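From: Diệp Mạc
To: Gusbridge Home Workers list
Date: 2nd June
Subject: Re: Standing desks and sore feet

Phong Thái wrote:

> I bought a standing desk in April after reading the thread on here and
> I have mixed feelings. My back is better. My feet are worse. By the
> middle of the afternoon my heels ache and I end up sitting for the rest
> of the day, so I wonder why I spent 570 on the thing. I have it on a
> hard floor with no mat. Shoes off, because we don't wear them in the
> house. Is this something you get used to, or am I doing it wrong? Also
> what height do people use? The booklet only says "elbow height" and
> then has a drawing of a man with very long arms.

Phong,

I had the same trouble the first spring I used mine. I think you are standing too long at a stretch. I did entire mornings on my feet because I had paid for the desk and wanted the use of it. Now I stand for 21 minutes and sit for the rest of the hour. The odd number comes from an old kitchen timer that runs a minute over, and I never replaced it.

On the height, don't go by the drawing. Stand the way you normally stand, let your arms hang, then bend them until your forearms are level. The top of the keyboard should meet your hands there, which usually puts the desktop itself a little lower than you would guess. If your shoulders creep up while you type, bring it down a bit and try again. Do this in whatever you have on your feet when you work. I set mine in boots and then couldn't work out why it felt wrong in socks.
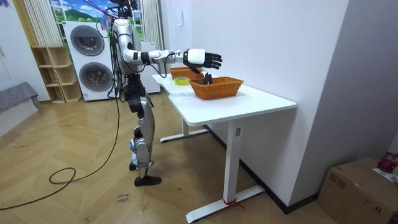
The floor matters more than the desk, in my opinion. Wood and tile are both hard on the heels if you stand in one spot. I tried a thick foam mat first and it went flat before the end of the summer. The one I have now is a Zerkadetti, firm rubber, and I had to order it through the office supply place on Laltmont Street. It is ugly and it smelled for a week. My heels stopped hurting, though I had also cut down my hours by then, so I can't say for certain which of the two did it.

You don't have to give up the no shoes rule. My sister-in-law Hà keeps a pair of clogs under her desk that have never been outside, and she changes into them when she stands up to work. She used to cut hair for a living and says she would not stand on a bare floor for money.

Two other things. Raise the screen along with the keyboard, or you will trade the back for the neck. If you have a laptop that means a separate keyboard, and a cheap one is fine. And check that your cords have enough slack at full height. I pulled a lamp off mine the first week.

If the heel pain is there when you get out of bed in the morning, I would see someone about it before you buy anything else. Mine was never like that, so I can't help you there.

I still have the foam mat if you want to try it. It's 60 inches long and would need cutting down. I can leave it on the porch.

Diệp

Recent threads on this list
Printer ink by mail - 2 replies
Re: Quiet keyboards for shared rooms
Window glare in the afternoon
Chair casters that don't mark floors
Re: Re: Who fixes office chairs in Gusbridge?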